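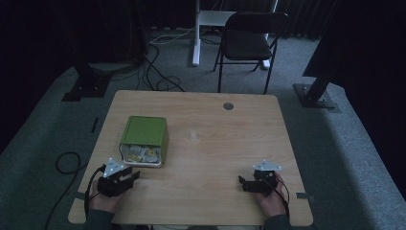
Radka Atanasov
Staff writer, student projects

Vesela Stojanovska has taught the robot handling course at Hudberg for two terms. The course takes second-year students, and the work in it is mostly done with the hands. Students hold a gripper in each hand, do an everyday task at a table, and record it. The recordings are then used to train a pair of arms that the class calls Lema.

"People sign up expecting to write code all day," Stojanovska said. "They do write code, but not until they've spent a few weeks picking things up and putting them down."

The current project is called Clorkodano, after a box-sorting game one of the students played as a child. The task sounds small. A green box stands on its side of the table with the front open and a pile of crumpled pieces inside. The student reaches in with the grippers, takes a piece out, sets it on the table and goes back for the next one.

I asked her why the class had settled on that.

"We tried blocks first. Blocks are too easy, and you don't learn much from them. Something crumpled is a different shape every time you touch it. You pull one and two come along. If you squeeze too early you get nothing."

Lucienne Deschamps is one of the students on the project. She came to the course from mechanical engineering and had never worked with robots. She said the first sessions were frustrating.

"You have two fingers on each side and you can't feel what you're holding. I kept looking at my own hands. Then you learn to look at the tips of the jaws, and it goes faster. I did a whole afternoon in August where I only practiced the approach. Go in, close, open, come back out."

She said the open front of the box makes a difference to how the job is done. With an opening at the top, students came straight down with both grippers and got in their own way. From the front, one gripper can wait to the side while the other works.

"I use my left for the box and keep the right one out on the table. Zdenka does it with both going in. We argued over that for a week."

Zdenka Halilović is in charge of the recordings. She keeps a log of every run, with the name of the student, the starting arrangement and anything that went wrong. The class set itself a target of 400 usable runs for the term. When we spoke they had 151.

"We have a lot more than that if you count the bad ones," Halilović said. "I don't throw the bad ones away, but they go in another folder. A bad run is when somebody drops a piece off the table, or stops to talk, or a cable catches on the edge."

Cables come up often when you talk to this group. Each gripper has one, and it has to hang so that it doesn't pull on the wrist. Halilović said new students are shown how to stand and where the cable should go before they are shown anything else. She also checks the white plates on top of the grippers at the start of each session. If one has worked loose, the session waits until it is tight again.

A run starts when the student says "ready" and ends when the box is empty or when the student gives up. Giving up is allowed. Stojanovska said she had to repeat that several times early in the term, as students were staying with a hopeless grasp for minutes at a time.

"That doesn't help the arms and it doesn't help your shoulders," she said. "Put the grippers down, reset the box, start over."

Resetting takes longer than people expect. The pieces go back in a different order each time, and the person who fills the box should be someone other than the person who will empty it. Deschamps said she can tell who filled it. Halilović packs them flat. Ankica Stoyanova pushes them to the back.

Stoyanova looks after the training side. She joined the project late, after a term in the Jokham competition team, where the work was on wheeled robots. She takes the runs from Halilović's folder and prepares them for Lema.

"In Jokham we would tune one thing for days and then watch the robot drive into a wall," she said. "With this you change the data. If the arm keeps missing on the left, I go back and ask for more runs that start on the left."

The first results were poor. Lema reached the box and closed on air. After the second batch of runs it began to get hold of the top pieces, though it still has trouble with anything in the back corners. Stoyanova would not give me a success rate. She said the numbers from so few tests would not mean much and she would sooner wait until the end of term.

The course budget for materials this year was $3,000, and most of it went to the grippers and spare parts for them. The jaw fingers wear at the tips and have to be replaced. Stojanovska would like to have a second table set up so that two students can record at once, but for now they share one and book it by the hour.

I asked what she grades them on, given that the arms may not learn the task by the end of the term.

"The log, mainly. I want to see what they changed and what they thought would happen. Some of the best reports I've had were from groups whose arm never picked up anything."

Deschamps plans to stay with the project next term. She wants to try the same task with the box closed, so that one gripper has to hold it steady and the other has to get it open. Halilović told her she could have it once the 400 were done.

Students who want to join can write to Stojanovska through the department office. No experience with robots is needed. The next group starts with the practice sessions, and recording follows when she thinks they are ready for it.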